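Opening Up: What Is Inside an Old Desktop and What Is Worth Keeping
Speaker notes, Stimbridge talk, Pringle Hall, 50 minutes with questions

Start on time even if people are still finding seats. Say who the talk is for: anyone with an old desktop in a closet who has never had the side off. No one needs to have done this before. Phones and laptops are a separate talk.

Give the background on Wosus in two sentences. We take in desktops from offices and homes, fix the ones that can be fixed, and strip the rest for parts. Last year that came to 1,683 machines, most of them from the Fiston offices when they moved across town.

First point is position. People try to work on a tower standing up and end up fighting it. Unplug it, hold the power button in for a few seconds, lay it down with the removable panel on top. Everything you want to reach is then facing you, and screws that fall stay where you can find them. 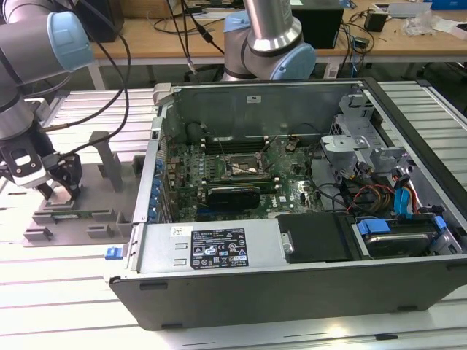

Tower on its side with the panel off. Green board in the middle, silver power supply below it.

Go through the large parts first and don't rush. Motherboard, power supply, graphics card, drive. Colored plastic usually means a hand is supposed to go there. On this case the clips for the expansion slots are blue and so is the one on the drive. Ask the room to find them before you point.

Power supply: we do not open them, ever. The label gives the ratings. If the unit is dead it gets recycled whole. Someone always asks about this, so say it now.

Memory next. Press the latch, lift the stick straight up, hold it by the edges. Put it down on something that doesn't build up static. A carpet is a bad place to do any of this.
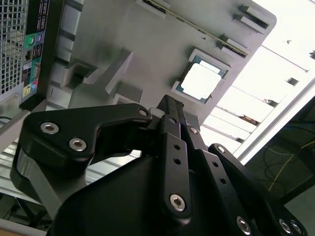 The processor is the part people are most nervous about, and they are right to slow down for it. It should be the last thing out and the first thing back in. Remove the cooler with care, and if it won't come, twist it gently before pulling. With the cooler out of the way you are looking for a bright metal square in a pale gray socket, with a thin greenish-blue border showing at the edges. The metal is the heat spreader. The border is the chip's own board. Clean off old paste with a lint-free cloth and alcohol.

Explain the lever or bracket. Two kinds of socket are common in the machines we get. On one the pins are on the chip, on the other they are in the socket. Either way, bent pins are how we lose boards. We lost 47 boards that way before we changed how we train people.

(Water. Check the clock, should be at the halfway mark.)

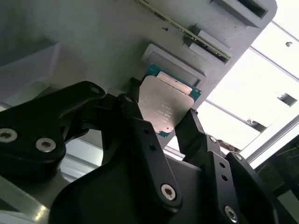
Opening Up / notes / p. 2

Handling. Edges only, no fingers on the underside. The writing on top of the metal tells you which processor you have, but it can be very faint, so tilt it under a lamp and copy it down before new paste goes on. Have the place it is going to ready before you pick it up. We use trays with a recess for the chip and narrow slots for memory. At home an egg carton lined with an antistatic bag will do.

Putting it back: match the corner mark, lower it, let go. It should sit flat with no pressure at all. If you feel like pushing, lift it out and look again. Close the bracket only once it is flat.

Cables. Take a picture with your phone before unplugging anything. Write on masking tape if there are two that look alike. SATA plugs have a small key and go in one way only. Power leads come in more than one color, and the color does not tell you which drive they were on.
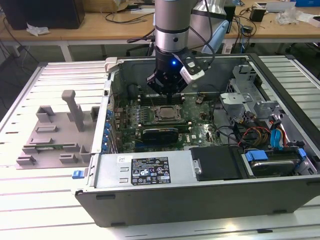
Then the drive, which needs its own few minutes. Take it out before you give a computer away, or have it wiped by someone who will put that in writing. Deleting files is not a wipe. We wipe every drive that comes in, and the ones that fail the wipe are drilled.

What is worth keeping, in order: memory, solid-state drives, the power supply if it tests fine, graphics cards depending on age. Cases almost never, although we do save the clips and drive trays because they break and the makers stop selling them.

Questions. Likely ones: can I put a newer processor in (check the board's list first), is the dust a problem (yes, take it outside), do you take monitors (not until April).

Drop-off hours are on the sheet by the door. Leave the last slide up while people pack up.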